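Automatisation et travail humain – Module 4
Support de cours – 7 mai 2018
Séance 4 : la manipulation des matériaux souples en atelier

La présente séance porte sur un poste de préparation de cordons tressés tel qu'il est étudié dans le cadre du projet Korko, conduit à l'atelier de Zuseck. Les étudiants sont invités à relire les notes de la séance précédente, consacrée à l'analyse de l'activité, avant d'aborder les sections 2 et 3.

Cordon tressé noir et pinces robotisées sur le plan de travail :

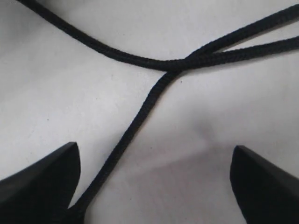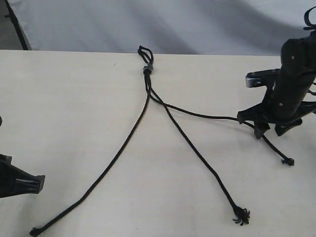
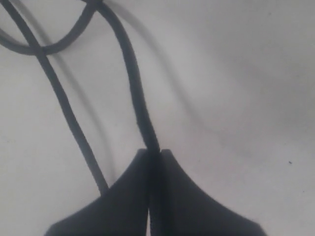
1. Le matériau et ses contraintes

Une pièce rigide conserve sa forme lorsqu'elle est saisie. Sa position et son orientation suffisent à préparer le geste suivant. Un cordon change de forme dès qu'on le soulève, qu'on le tire ou qu'on le pose, et le programme de commande doit tenir compte d'une géométrie qui n'est jamais tout à fait celle du cycle précédent.

Deux difficultés retiennent l'attention dans la première vue. La première est le croisement : plusieurs longueurs de cordon partent d'un même point, et il faut déterminer laquelle passe au-dessus. La seconde est le contraste. Un cordon noir se détache bien sur une surface blanche, mais beaucoup moins bien devant des doigts de pince de la même couleur.

La deuxième vue fait apparaître une boucle serrée par une bague métallique, d'où partent trois brins. Deux d'entre eux se terminent par une extrémité effilochée, l'une aux fibres nettement écartées. Une opératrice expérimentée reconnaît ce défaut au toucher et choisit sa prise en conséquence. Pour la machine, la même décision suppose une règle écrite à l'avance – et donc quelqu'un pour l'écrire.

2. La répartition des tâches avant et après

Avant le projet, le poste de Zuseck était tenu par deux personnes qui se relayaient. Le travail comprenait la mise en place du cordon, le contrôle des extrémités, la mise à l'écart des pièces douteuses et la tenue du cahier de poste. La fiche officielle ne mentionnait que les deux premières opérations.

Le relevé effectué en octobre a porté sur 1 460 cordons. Il a servi à dresser la liste des gestes effectivement accomplis, y compris les reprises et les corrections que les opératrices ne signalaient plus, tant elles leur étaient devenues habituelles. On retiendra de ce relevé les points suivants :

– la saisie et le positionnement peuvent être confiés à la machine lorsque le cordon est présenté à plat ;
– le tri des extrémités abîmées reste un jugement humain ;
– la remise en ordre après un incident n'était prévue dans aucun document ;
– la surveillance simultanée de plusieurs postes constitue une tâche nouvelle, qui doit être reconnue comme telle.

3. Conséquences pour les personnes

3.1 Qualification. Le passage de l'exécution à la conduite suppose une formation. Le plan retenu à Zuseck prévoit 40 heures par personne, prises sur le temps de travail. Il couvre l'arrêt et la remise en service, la lecture des messages de défaut et la description écrite des incidents.

3.2 Charge physique et attention. La répétition des gestes fins diminue. En revanche, l'attention requise devient discontinue : de longues périodes de calme, puis une intervention rapide. La littérature en ergonomie traite cette alternance comme une contrainte à part entière, et la rotation entre les postes doit en tenir compte.

3.3 Savoir-faire. Les règles de prise sont établies à partir de ce que les opératrices savent. L'accord dit « Wuvham », du nom du site où il a d'abord été appliqué, prévoit que leur contribution soit consignée et rémunérée. Le texte précise également que les enregistrements réalisés au poste ne peuvent servir à l'évaluation individuelle.

3.4 Responsabilité. Lorsqu'une pièce défectueuse parvient au client, la question de savoir qui l'a contrôlée doit recevoir une réponse claire. La procédure initiale annonçait un contrôle automatique de 100 % des pièces. Elle a été modifiée afin de distinguer le contrôle de présence, assuré par la machine, et le contrôle de qualité, qui demeure humain.

4. Travail demandé

Les étudiants remettront une note de 2 pages sur l'un des sujets suivants :

a) À partir de la troisième vue, où le cordon est tenu entre les deux doigts de la pince, proposer une liste des informations dont une personne chargée de la surveillance aurait besoin à cet instant.
b) Rédiger la fiche de poste révisée, en y intégrant les tâches qui n'apparaissaient pas dans la fiche officielle.
c) Discuter l'article de l'accord relatif aux enregistrements et en indiquer les limites.

La note sera déposée sur l'espace du module avant la séance 5. Les travaux collectifs sont admis, sous réserve que la part de chacun soit indiquée en première page.

Lecture préparatoire : Dambrauskienė, chapitre 3, ainsi que l'annexe relative aux grilles d'observation.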